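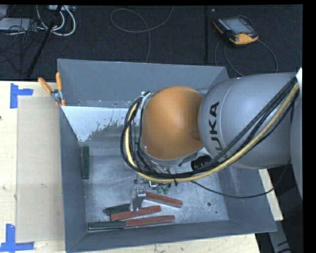
Bin Four

The bin was listed in the register as Bin Four, grey metal, open top, sloping sides. Its condition was given as serviceable. Miroslava Hrnčiar had written that word herself in October, and in March 2026 she was asked to confirm it.

She set a lamp on the wooden tabletop and looked in. The floor of the bin was scuffed to a mottled silver. The scratches were faint. She drew a fingernail across several of them and felt nothing, which under the Brornska procedure meant surface wear, class one. Class two would catch a nail. Class three would hold a coin upright, and had been defined by someone who had never tried it.

The form had 16 fields. She filled in the first five without sitting down.

Field six asked for the origin of the wear. The permitted entries were handling, cleaning, contents and unknown. She wrote contents. The blocks had been going in and out of Bin Four since the building opened, and a block set down on bare metal leaves a mark whether or not anyone sees it. The supplier, Skála, had quoted a service life of 3000 loads. There was no field for loads.

"You could put unknown," said Emília Ďurica from the next bench. She was repairing a scale and had the cover off.

"It isn't unknown."

"It's faster. Contents opens a second page."

It did open a second page. The second page asked for the material of the contents, the mean drop height and the name of the person who had approved the contents for use in a bin of that type. Miroslava knew the first. She measured the second with a steel rule, from the rim to the floor at the back wall, and again at the front, and entered the smaller figure because the instruction said to. The third she left until last.

The approval records were kept in a binder marked Gondik, after the man who had started it. He had been dead for some years and his handwriting was good. Bins One to Three had a sheet each. Bin Four had a sheet with the heading filled in, a reference number, 63, and nothing below that except a pencil line down the left margin where he had begun to rule it into columns.

She turned the sheet over. On the back he had written, in the same pencil: Floor will mark. Leave it. Easier to see what's missing.

She read it twice and carried the binder to the other bench.

"Is that an approval?" she asked.

Emília put down her screwdriver. "Is it signed?"

"Initialed."

"Then it's a note." She looked at it a little longer. "What did he mean, what's missing?"

Miroslava went back to the bin and moved the lamp. With the light low and from the side, the floor came up differently. There was a duller patch near the middle and brighter metal toward the corners, where the blocks were seldom put. Within the dull patch were paler places, close together, and she found that if she held a block above one of them the edges lined up fairly well. She tried a second block and it lined up less well. She tried it turned a quarter and stopped there, as the procedure did not cover this.

A Wekix liner would have prevented all of it. The catalog price was low and the liner came in two colors. Field 8 on the second page asked whether a liner was recommended, yes or no, with a space for remarks.

She wrote no. In the space for remarks she wrote: Wear pattern is in use – see reference 63, reverse.

For the approver's name she entered Gondik. The form accepted it.

Emília had the cover back on the scale and was running it through its zero check. "Class one?" she said.

"Class one."

"Serviceable?"

Miroslava switched off the lamp and wrote the word again, in the same place as before, and put the binder back on its shelf with the sheet the right way round.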